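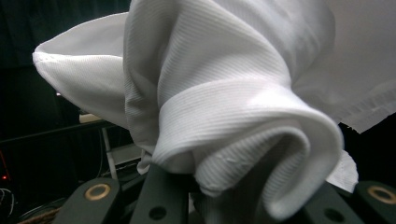
White cotton ribbing going gray, hard water, what am I doing wrong?

Posted by Bhardwaj, Mandport, Thursday, May 26, 2022

We moved to Mandport in March and every white thing we own has gone dull. Ribbed stuff is the worst: tank tops, the cuffs and waistbands on sweatshirts, a big cotton blanket. Flat sheets look okay. The ribbed pieces come off the line stiff and have a gray cast you can see from across the room.

What I do now: front loader, warm, regular liquid detergent up to the line for a large load, softener in the tray, no bleach. I tried doubling the detergent for two weeks and it got worse. The water here is well water and the kettle scales up fast. No softener on the house and we rent, so I can't put one in.

I would like to save these if I can. Is it the water, the machine or the soap? And is there any point in bleaching? The tags all say cotton with a little elastane, do not bleach.

3 replies

flusach_laundry

It is the water and the soap together. Minerals in hard water tie up part of the detergent and the two form a film that sticks to the fabric. Ribbing has a lot more surface than a flat weave, and the film sits down between the ribs where the rinse doesn't push much water through. Doubling the detergent gave you more to rinse out. Softener adds another layer on top.

Don't bleach anything with elastane in it. Chlorine bleach breaks down the stretch and can turn it yellow, and then you can't get it back.

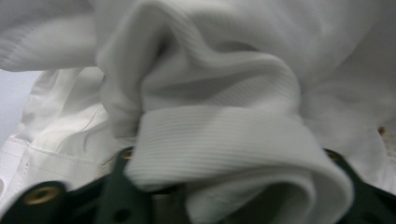 What I would do is strip the buildup once and then change how you wash.

To strip: fill a bathtub or a large bucket with warm water, 40 degrees C at most for elastane (that's 104 F). Stir in a packaged water softener powder, the dose on the box for very hard water, and a small amount of detergent. Put the clean, dry items in and leave them four hours. Push them around every so often. The water will probably go cloudy. Drain, squeeze, don't wring the cuffs, and run them through the machine on a rinse cycle twice with no detergent.

After that: powder detergent instead of liquid for whites, since most powders have oxygen bleach in them and the liquids don't. Check that your tag says chlorine bleach or just "do not bleach," because the second one rules out the oxygen kind too if you want to be strict. Add water softener to each load. Skip the fabric softener completely. Fill the drum about two thirds and no more. The blanket should go in by itself.

Ribbing also stretches out when it's hung wet by one end. Lay the sweatshirts flat or put them over two lines.

wunau77

vinegar in the softener tray. half a cup. been doing it for years and my towels are fine

mandport_east

Same town, same water. Get it tested before you buy a lot of products. The county office gave me a kit for 35 dollars and I had the results in nine days. Ours also had iron in it, which leaves more of a yellow or tan color than gray, and it needs a rust remover made for laundry. Oxygen bleach doesn't do anything for iron and chlorine bleach makes it set.

I would go easy on the vinegar. Once in a while is okay, but some machine makers say not to use it on the rubber seals every load. Never in the same load as bleach.

Also clean the filter on your front loader, the little door at the bottom. Put a towel down first. Then run the drum empty on the hottest setting. Mine had enough gunk in it that I was washing clean shirts in old lint. The laundromat on Wunau Street has softened water, and I take the big blankets there.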